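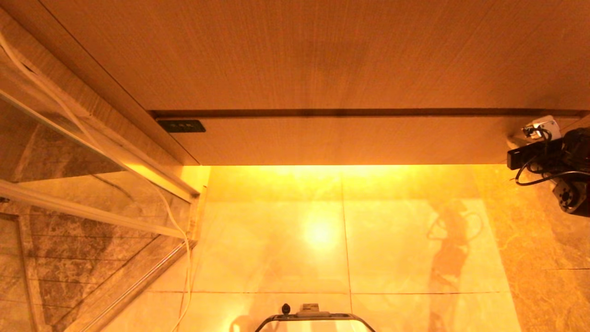
**Clidov bathroom wall cabinet with LED light: review**

I bought the Clidov for our main bathroom and have had it up for 12 weeks. It cost $142 from Hennessy, delivered flat.

The body has a warm tan wood-grain finish with a fine horizontal grain. It sits well with cream marble-look tiles. I looked at the Weninlow as well, but it only came in white.

The light is along the bottom front and shines down the wall. It is a yellow-orange colour and there is no cooler setting. On glossy tile you get a bright round reflection, so if glare bothers you, this suits matte tile better. It's plenty for brushing teeth at night. I wouldn't shave by it.

The touch controls are on a small black panel at the left end of the front strip. The icons are tiny and grey and hard to read without my glasses. Wet fingers sometimes need a second go.

Assembly took me 2 hours. The instructions are poor and the hinge screws are soft, so use a hand screwdriver. Fergal Flanagan did the wiring and had no complaints about the driver, though he said the supplied lead was short. Ours is close to the shower glass, so check your clearances before you order.

No swelling or peeling on the underside so far. Warranty is 2 years. I'd buy it again at that price, but not at the full Bomirow showroom price.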